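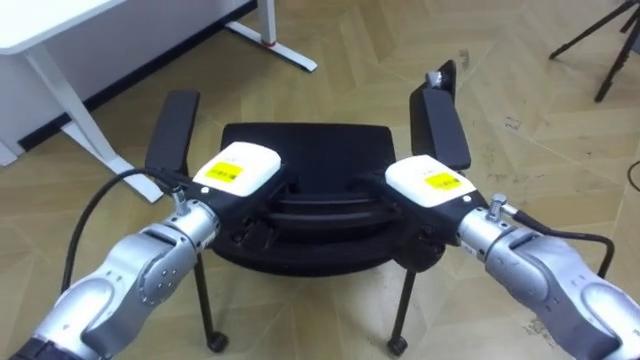 **Where does an office chair go when the day is over?**

Under the desk it belongs to, facing the desk, with the armrests just short of the edge. If the armrests won't clear the desktop, the chair stops where they stop and you leave it there.

---

# foltlow-chairs

Notes, list and floor plan for the chairs in the Foltlow rooms at Sumenstead. It began as a sheet of paper on the back of a door, became a spreadsheet, and is now a repository, which is a lot of dignity for some seating.

Kept by Līga Lūse. Last gone over Thu 27 March.

## What's in it

| File | Contents |
|---|---|
| `chairs.csv` | one row per chair |
| `places.csv` | one row per desk or table place, with its usual chair |
| `plan.txt` | the floor plan, in plain characters, best viewed in a wide window |
| `moves.md` | how to put chairs back |
| `grumbles.md` | complaints, oldest first |

There are 36 rows in `chairs.csv`. There are also 36 places. This was not the case last July and took a good deal of walking about to arrange, so please don't bring one in from home.

## Columns in chairs.csv

- `id` — the number on the sticker under the seat. Some stickers have fallen off. Tip the chair and look before you make up a new one.
- `kind` — `office`, `stacking` or `stool`. The piano stool is down as `stool`. There is no piano.
- `arms` — `both`, `none` or `one`. Yes, one.
- `colour` — `black` for nearly all of them. A faded black chair is still `black`. I had `charcoal` in here for a week and regretted it.
- `height_min` — lowest seat height in centimetres, measured with nobody sitting on it.
- `arm_height` — top of the armrest pad, with the seat at its lowest. Blank if `arms` is `none`.
- `state` — see below.
- `note` — anything else, kept short. The longest one is about a smell and has been edited twice.

## States

`fine`: goes up, goes down, turns, rolls.

`stiff`: does all of that if you mean it.

`wobbly`: an armrest or the back moves when it shouldn't. Still usable. Tighten it if you have the right key, and put the key back in the drawer marked KEYS, where there has not been a key since I started keeping this file.

`sinks`: you sit down at one height and finish your email at another.

`out`: don't sit on it. It should be in the store with its row saying so. If it's in the big room with someone on it, have a word.

## Moving a chair

The long version is in `moves.md`. The short one:

1. Take everything off the seat, including the cardigan.
2. Check the floor. Leads, bags and pens all stop a castor dead.
3. Turn the chair so it faces the desk before you start pushing. Turning it halfway in is how the table legs got their marks.
4. Hold it low, by the seat or the frame below. Armrests come up when you lift them, and then you are holding an armrest at chest height and the chair hasn't gone anywhere.
5. Push slowly, and stop when the pads are near the edge of the desk.
6. If it went in crooked, pull it all the way out and go again. Wiggling works on the stacking chairs only.

Don't drag a chair backwards by its back over the door strip. The strip always wins, and it has come up 5 times.

## The armrest problem

The desks in the long room are the Jõgi ones and they don't adjust. The office chairs do, within reason, but the lowest setting on some of them still puts the pads level with the desktop — so the chair knocks on the desk like somebody selling something.

`places.csv` has a column called `clears`, with `yes`, `no` or `low`. `low` means it fits with the seat all the way down. Please let the seat down before you go. I know it's your height and you found it after much effort. You can find it again in the morning.

For a `no`, swap with a place that has a chair without arms, then change both rows. Changing one row gives you a desk with two chairs on paper and a person standing up in real life.

## The Furnero labels

Five of the rows have `furnero` in the note. These came in a batch when the upstairs room closed, and their stickers follow the old upstairs numbering, which starts at 500. I've left the numbers alone. It does not mean we own five hundred chairs, whatever you may have heard at the spring meeting.

## Known faults in this data

- Row 17 and row 22 may be the same chair. I have never seen them together.
- Heights were measured with a tape that starts a little way in from its own end. They are all wrong by the same amount, so sort by them freely but don't build anything.
- `plan.txt` shows the photocopier in its old place.
- The seat of one office chair is down as `state: fine` and has been disputed in `grumbles.md` for months. I sat on it for 60 minutes and it is fine.
- Nothing here covers benches. Benches don't go anywhere.

## Changing things

Edit the row, write one line saying what you did, and send it over. "Updated chairs" is not one line saying what you did. "Chair 9 now sinks" is lovely.

If you've moved a chair for the afternoon and mean to move it back, leave the file alone and move it back.

## Reuse

Take the columns and the wording if you have chairs of your own to keep track of. The list itself won't be much good to you outside Foltlow, though somebody did ask for a copy of `grumbles.md`, and I sent it.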